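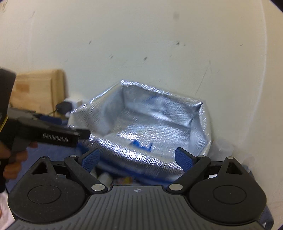 保冷と買い物の習慣について

4月27日

当ブログでは、これまで主として住まいの手入れと台所仕事に関する記録を掲載してまいりました。今回は、日々の食材の買い物と、持ち帰った食品の温度管理について、筆者の家庭における運用を整理し、記しておくことといたします。昨年10月に転居し、最寄りの食料品店までの距離が大きく変わったことが、見直しの直接の契機でございます。

以前の住まいでは、店舗は集合住宅の一階にあり、買い忘れがあれば上着も着ずに下りていくことができました。現在の住まいから商店街の「セラーリ(Sellari)」までは、坂道を含めて徒歩で33分を要します。バスの便もございますが、昼の時間帯は本数が少なく、停留所で待つ時間を考えますと、歩いた場合と大差はありません。したがって、購入から冷蔵庫に収めるまでの時間は、以前とは比較にならないほど長くなりました。

転居直後の数週間は、この変化を十分に認識しておりませんでした。従前と同じ布製の手提げを用い、従前と同じ順序で売場を回り、従前と同じように帰宅後に一息入れてから荷をほどいておりました。その結果、豆腐の容器は汗をかき、冷凍の枝豆は角の取れた塊となり、バターは包み紙の中で形を変えておりました。いずれも食用に差し支えはございませんでしたが、望ましい状態とは申せません。

一 買い物の頻度

最初に改めましたのは頻度であります。以前はほぼ毎日、必要な分のみを購入しておりましたが、現在は週に二回といたしました。一回目は根菜、米、乾物、調味料など重量のあるものを中心とし、二回目は魚、肉、乳製品など温度に配慮を要するものを中心といたします。重いものと冷たいものを別の日に分けることにより、一回あたりの荷は軽くなり、冷たいもののみを一つの袋にまとめることも容易になりました。

もっとも、この区分は厳密なものではありません。牛乳は重く、かつ冷たい品でありますので、どちらの日に属するかについて家族の間で意見が分かれました。協議の結果、二回目の日に一本のみ購入し、不足した場合は翌週まで待つこととしております。来客の予定がある週は、この限りではございません。

二 売場を回る順序

次に、店内の順序を定めました。入口から青果、乾物、日用品と進み、続いて精肉と鮮魚、乳製品、最後に冷凍食品の棚に至るものといたします。セラーリの店内は入口の正面に冷凍庫が据えられておりますため、この順序に従うためには、一度通り過ぎた場所へ戻らねばなりません。店舗の設計に逆らう動きではありますが、慣れれば苦にはなりません。

鮮魚売場では、希望すれば氷を分けていただけます。小袋に一杯まで無料で、係の方に申し出る形式です。夏季には列ができることもあると聞いておりますので、混雑する夕刻を避け、午前のうちに伺うよう心がけております。

買い物の覚書は売場の順に書くことといたしました。従前は思いついた順に記しており、店内を幾度も往復する原因となっておりました。用紙は使用済み封筒の裏面を充てております。携帯電話での管理も試みましたが、手袋を着用する季節には操作が煩雑であり、紙に戻しました。

三 袋詰めの要領

保冷用の袋は二つを併用しております。一つは「ドリルクベルグ(Drirkberg)」の小型のもの、もう一つは「ザディク(Zadik)」の縦長のものです。いずれも高価な品ではなく、後者は店頭の値引き品でありました。袋そのものの性能よりも、詰め方と閉じ方のほうが結果に影響するというのが、半年余りの使用を経た筆者の見解であります。

底には凍らせた保冷剤を一枚敷き、その上に冷凍食品、次に肉と魚、その上に乳製品を置き、最上部に保冷剤をもう一枚載せます。隙間が残る場合は、葉物野菜を新聞紙に包んで詰めております。ただし、葉物が保冷剤に直接触れますと、その部分が傷み、黒ずむことがございます。過日、小松菜の一束をこの理由により味噌汁に急ぎ転用いたしました。

卵は保冷袋に入れず、別の手提げの上部に収めます。パンも同様です。口は、空気を軽く抜いてから閉じます。帰路の途中で開けて中身を確認することは、家族にも控えるよう伝えております。

四 帰宅後の手順

帰宅いたしましたら、手を洗い、直ちに保冷袋から着手いたします。冷凍食品、肉と魚、乳製品の順に収め、常温の品は後回しで差し支えありません。茶を淹れるのは、すべてを収め終えてからといたします。この一項が最も守られにくく、筆者自身も幾度か違反しております。

肉は購入日のうちに一食分ずつに分け、平らに包んで冷凍します。包みには品名と日付を記した紙片を貼ります。一時期、品名を省略して日付のみを記しておりましたところ、鶏肉と豚肉の判別に難渋し、献立を当日に変更する事態が続きました。以後、品名の記載は必須としております。

五 袋の手入れ

使用後の保冷袋は、内側を固く絞った布で拭き、口を開けたまま陰干しにいたします。魚を入れた日は、薄めた食器用洗剤で拭いたのち、水拭きを二度行います。折り畳んで収納するのは、内側の四隅まで乾いたことを確かめてからです。隅は特に水分が残りやすく、指で触れて確認するのが確実であります。

臭いが気になる場合には、重曹を小皿に入れ、一晩袋の中に置いております。読者の方より、茶殻を用いる方法もご教示いただきました。試行いたしましたところ、臭いは和らぎましたが、茶殻の乾燥が不十分であったため、翌朝には袋の内側が湿っておりました。十分に乾かしたうえで、再度試みる所存です。

保冷剤は、冷凍庫の扉側ではなく奥に立てて保管いたします。現在の手持ちは12個でありますが、菓子の購入に伴って自然に増えたものを含んでおり、大きさは揃っておりません。破れたものは速やかに処分し、中身が食品に触れた場合は、その食品も使用しないこととしております。

六 費用について

費用の面にも触れておきます。家計簿を確認いたしましたところ、買い物を週二回に改めて以降、食費は従前の86パーセントに収まっておりました。保冷の工夫によるものか、店に赴く回数が減り、余分な菓子を購入しなくなったことによるものかは判然といたしません。筆者は後者の影響が大きいと考えております。

七 ご意見への回答

前回の記事に対し、キーヴァ・フェラン(Caoimhe Phelan)様より、配達の利用を検討してはどうかとのお便りを頂戴いたしました。配達につきましては「シー(Shi)」の宅配を13週間にわたり利用した経緯がございます。品質に不満はなく、重量のある品については大いに助けられました。一方で、受け取りのために在宅すべき時間帯が長く、また魚を自分の目で選びたいという希望もあり、現在は休止しております。真夏の間は再開する可能性がございます。

フェラン様からは、坂道の負担を案ずるお言葉も頂きました。幸い、帰路の中ほどには藤棚のある小さな公園があり、長椅子も設けられております。保冷の観点からは休憩を挟まぬことが望ましいのですが、藤の時期に限り、短時間の着座を認めることといたしました。先日は花房がまだ短く、見頃には少々早いようでありました。

次回は、梅雨に備えた乾物の保管について記す予定です。海苔と煮干しの容器を買い替えるべきか検討しておりますので、適当な品をご存じの方は、お問い合わせ欄よりお知らせくださいますようお願い申し上げます。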